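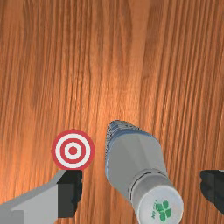

The gripper's view in the simulator, with the bottle-like object on its side and the bullseye over to the left.

I've been meaning to write about work for months, and now that our pick cell is finally running I can't stop talking about it at home, so the blog gets it instead.

I pack orders at Plorkix. Bottles, mostly, in more shapes than you would believe, and they come down to us in totes where they lie every which way. For years the job was: reach in, grab one, turn it so the cap faces the right end, set it in the tray, reach in again. On a busy shift in January I did that until my wrist clicked every time I opened my car door.

So when we heard that a robot arm was coming to our line (everyone calls it Kingi, after the name on the crate), I had mixed feelings. I liked my wrist idea of the future. I wasn't so sure about the paycheck idea of it. What I did not expect was to be asked to help set the thing up, and to love it this much!

The practice all happens in a simulator called Tuvik. You sit at a regular desk with a regular monitor and you get a tabletop, a gripper and a bottle, and you try things. I had pictured pages of code. There is code, but the people from Skekow who installed the system handle that part, and what they wanted from us was the stuff we know from packing. Where do you grab a bottle that tapers at one end? How close to the cap can you squeeze before it slips out of your hand? Which way do you turn it if the tray is on your left? I had answers to all of that and had never once said them out loud.

The bottle lying at a slant is the one I fought with the most. Straight up and down is easy. Tilt it a little and the fingers want to close on the shoulder, where the body starts narrowing, and then it squirts forward like a bar of soap. We ran 253 tries on slanted bottles before I was happy with where the fingers closed. My notes from that stretch are mostly the word "lower" with more and more underlining.

It went onto the real line in the spring with 2 trays and a lot of people standing with their arms folded. It's slower than I am, I'll say that with some pride. But it doesn't slow down after lunch, and by the end of the first full shift I noticed I hadn't rubbed my wrist once.

What changed for us? Three of us used to stand at that station and now one does, watching the cell and clearing the odd jam. The other two spots moved over to checking and special orders, same pay, which we asked to have in writing before we helped with anything. I'd tell anyone in our position to ask for that early. Some of my coworkers miss the old station because you could chat the whole time, and I get it, the cell has a fence around it and it's noisier than I would like. We're trying to get the break schedule shifted so the old crew still overlaps.

Me, I'm in the simulator two mornings a week now. Next up is a squat jar with a lid wider than the body, and I already have opinions about it. I want 200 good grabs in a row before it goes anywhere near the line. Best so far is a lot less than that, but I only started on it before lunch.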